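4 min read | 57 shares | 8 comments

Teaching by Remote: Your Questions Answered

Do I need to know how to program?
No, and please don't let that put you off! At Sarkisport you teach the arms by steering them yourself with a pair of hand controllers, and the software keeps a record of every move you make along the way. If you can pour a cup of coffee without looking at your elbow, you already have most of the knack.

Why do I start in the simulator?
Mostly so you can relax. A bump costs you nothing in there, and you can reset as often as you like (Peter Jelínek, who runs our beginner sessions, still does it plenty).
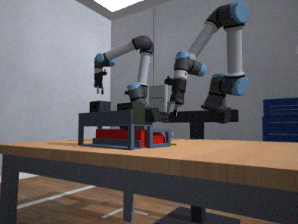
How do I keep two arms out of each other's way?
Our best advice is to move one and park the other. Leave the idle gripper hanging up high over its own end of the platform, fingers pointing down and nothing in them, while you bring the working one down low near the middle. Once that feels natural you can try moving both together, but take your time getting there.

How many demonstrations does a task need?
It varies a good deal. Our Jutwood sorting task took 381, and a fussier one took 600, so don't be discouraged if your first handful doesn't seem to teach the robot much.

Should I throw out a clumsy run?
Not always. If you wobbled and then recovered nicely, keep it and add a note. If you dropped the part and gave up, go ahead and delete it, and then maybe stretch your wrists before the next one.

Last updated 2/17/25

We use cookies to remember your preferences. Accept | Manage settings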